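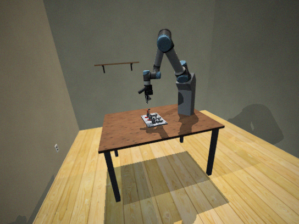 My grandmother used to say a kitchen was only as good as the person wiping it down, and I have been thinking about her a lot this August, mostly while wiping things down. I promised a few of you a post on whether the machines are going to take any of this off our hands, and after a good month of reading, watching and pestering people who know more than I do, I have at least got opinions. Simulated workrooms are a good place to start, I think, because so much of the learning goes on in rooms like that now, with a plank floor and an empty shelf on the wall and an arm holding its fingers over a plate of red-handled clamps. I looked at those clamps for a long time. One handle is standing up and the others are lying down, and my own hand wanted to reach in and flip the tall one over, which I suppose is the whole question in a nutshell. My hand knows how to do that. Does the arm?

I should say where I'm coming from, for anyone new. I worked for 13 years at Quintero, a small shop that makes brackets and hinges and a lot of odd little metal parts whose final purpose I never learned. For most of that time I ran the drilling bench. You put the part on the fixture, you close the clamps, you pull the lever down, you bring it up, you open the clamps, you brush off the chips, you put the part in the tray. Then you do it again. On my best shift ever I did 523 parts, and I remember the number because Eduardo Peixoto wrote it on the whiteboard in green marker and it stayed there till the board itself was replaced. (I was so proud! I took my mother out for pie.)

So when people tell me that clamping is the easy bit, the sort of chore a machine will obviously do first, I get a little prickly. A clamp has a feel to it. Every one on my bench was different, even the ones that came out of the same box. There was one at the back that needed a bit of a shove right at the end, and if you didn't give it the shove it looked closed and wasn't, and you found out when the part spun. You could see nothing wrong. You felt it in the heel of your hand, a sort of soft landing where there should have been a snap. I could not have written that down for my replacement, and I know so because I tried, and Celeste read what I'd written and asked me very kindly what a "mushy click" was.

Celeste Fuentealba still works there, bless her, and she is the one who got me going on this subject. Quintero has been looking at an arm for the night work. Nothing is bought yet. A fellow from an outfit called Taltach came by and gave a long talk with slides, and she sat through it with a notepad and called me that evening while I was making soup. What he told them, as she passed it along, was that the arm can do the lever part all day and all night and never sulk about it. It can pick up a part if the part is always lying the same way. What it still has a hard time with is the in-between business, the moment when something is slightly off. A chip under the part. A handle that got left halfway. A tray that somebody bumped with a hip on the way to the coffee.

"So who fixes it at two in the morning?" she asked him.

He said a person would need to be on call. She wrote that down and underlined it, and I have to say I'd have done the same.

Now, I don't want to be the old grump at the end of the bench, because I find this stuff wonderful. I do! I could watch an arm move for an hour. They have this way of coming down over a thing with the wrist turned just so, like a heron, and my heart goes out to them a little. My nephew Emiliano Riquelme is studying this very subject at school, and he explained to me over a long lunch why they practice in made-up rooms first. In a made-up room you can drop the part as often as you please and no one has to sweep. You can move the table a hair to the left and try again, change the light, change the floor, change how stiff the handle is, and keep going through dinner. He says the trouble comes on the day you move to the real table, where stiffness is not a number you typed in. It's whatever the spring and the oil and the weather say it is. I told him about my clamp at the back and the mushy click, and he put down his fork and asked me to say it again slowly. I was tickled.

He also told me that he thinks the shop floor will get there long before the house does, and here we come to the part most of you wrote in about, which is laundry and dishes.

I'm with him on that one. A bench stays put. The plate is bolted down, the tray goes where the tray goes, and if a robot needs everything to be just so, then you can make everything just so and nobody's feelings are hurt. A house will not hold still for you. I tried an experiment one evening and followed myself around my own kitchen, saying out loud what I was doing as if I were giving instructions. I lasted 9 minutes and got as far as putting away the silverware. I'd had no idea how much deciding there was in it! This spoon is clean, this one has a bit of oatmeal on the back, this fork belongs to Isabelle next door and should go by the door so I remember. The drawer sticks, so lift and then pull. The big ladle won't fit unless you turn it over and tuck it behind the whisk. I sat down afterward with a cup of tea and a new respect for myself.

Isabelle Kennedy (she of the fork) owns a robot vacuum called a Poto, and she loves it as one loves a dim but willing dog. It gets under the bed. It also gets stuck on the fringe of the hall rug, and she has taken to folding the fringe under before she leaves for work, and picking up the shoes, and lifting the chairs. I asked her how long all that takes and she laughed and said longer than sweeping did. But she says she has tidier floors than she's ever had, partly from the machine and partly from getting ready for the machine, and she isn't giving it up. I think there's something in that. My dishwasher has trained me too. I scrape and I sort and I angle the bowls, and I've been doing it so many years I'd forgotten it was work.

As for folding, I have watched a good number of folding videos now, far more than I would like to admit. Towels are coming along nicely. A towel is a friendly thing, it has four corners and no opinions. Fitted sheets I have not seen done in a way I would put in my closet, though to be fair you could say that of my fitted sheets as well. Uriel Toledo, who ran the shipping table at Quintero and now does something with hotel linens, told me they have a big machine that irons and folds flat sheets beautifully, provided two people stand at the front and feed it. It always comes back to the two people at the front, doesn't it.

So where I've landed, for this month anyway. If the chore can be brought to the machine, on a steady table, with the same piece coming along each time, then yes, a good deal of it can be done already and more will be before long. I'd give the clamps to an arm someday, with my blessing, once it has learned to tell when one isn't really shut. If the machine has to come to the chore, through my hallway and past the cat's bowl, I believe I'll be doing it myself for a good while yet.

Celeste says the Taltach fellow is coming back with a working arm and they'll let it have a go at the old drilling bench, and she's asked whether I'd like to come and stand there with my arms folded. I certainly would. I've told her to leave the clamp at the back exactly as it is, no oil, no adjusting. I'll write it up when it happens.

Meanwhile, several of you asked for the soup recipe I mentioned last time, and I have not forgotten. It's the one with the white beans. I need to make it once more and measure properly, as I've always just poured, and then I'll post it with the bread.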